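Call for student operators – two-arm manipulation project, Linilden Robotics Club

The club is taking on student operators for the August term. Operators guide a pair of robot arms through tabletop tasks with kitchen items and log each run. Target for the term: 300 accepted runs.

Requirements:
Enrollment in any degree program
One fixed shift a week, Monday preferred
Safety briefing completed before the first shift

Prior robotics experience is not needed. Basic Python is useful – log checking is done with short scripts.

Current task set: steamer basket, cups, cutting board.

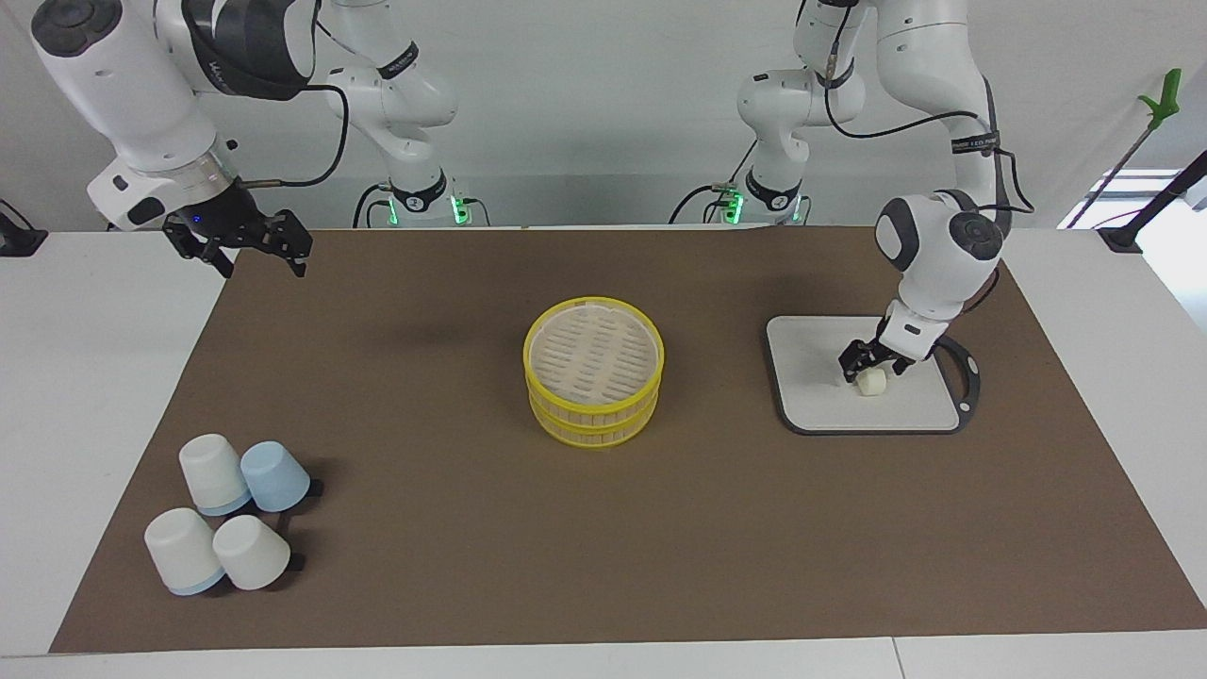
Shifts run two hours, with a break at the midpoint. Operators are paid by the shift, and runs rejected for technical faults do not affect pay.

To apply, send a short note with your available hours to Ximena Lagos, Room 20, Maldonado Building. Questions about the arms go to Soledad Troncoso.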